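### 4.2 Drawer tasks in a furnished room

The vendor's brochure for the Skustlow kit promises that a buyer can go from unpacking to a working household skill in a single afternoon. We take no position on the unpacking. The claim we tested is the second one, that the drawer skill sold with the kit "transfers to any home cabinet." The only evidence given for it is a table of 1,000 trials at the Bisidstead showroom, all on one model of drawer with a wide bar handle. A bar handle forgives an error of a few centimeters. A small round knob does not, and round knobs are what many older cabinets have.

We therefore ran the skill on a wooden cabinet with two drawers, one above the other, each with a single round knob. The settings were left as shipped.
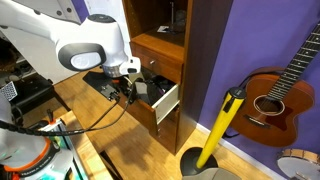
The kit's log marks a trial as a success as soon as the gripper has moved back by a set distance with its fingers closed. It does not check whether the drawer came along. We scored the trials by hand instead, and counted a drawer as open only if a person could reach inside without moving it further. Of 388 trials, the log and our own scoring disagreed often enough that we would not use the log alone for any purpose, including the vendor's own.

Cable routing deserves more attention than the manual gives it, which is 2 sentences. Slack has to be left for the wrist to turn, and slack hangs. The planner supplied with the kit has no model of the cables at all. 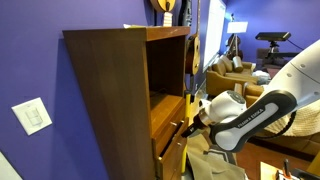
**Figure 3.** Drawer task on the knobbed cabinet. The two views were taken at different points in the work. In both, the lower drawer is open to some degree.

Stelmakh, reading a draft of this section, objected that our rule was too strict, and that a drawer pulled out a little way is still useful if a second skill can finish the job. That may be so. The kit has no second skill, however, and the optional Brastarura add-on that is meant to supply one was not shipping when we did the work. We kept the rule and list the partial openings separately in the appendix.

A fairer complaint is that we used one cabinet. Our result says nothing about cabinets in general, and neither does the showroom table. We asked the vendor for the 11 failure videos mentioned in a footnote to that table and had received none by September.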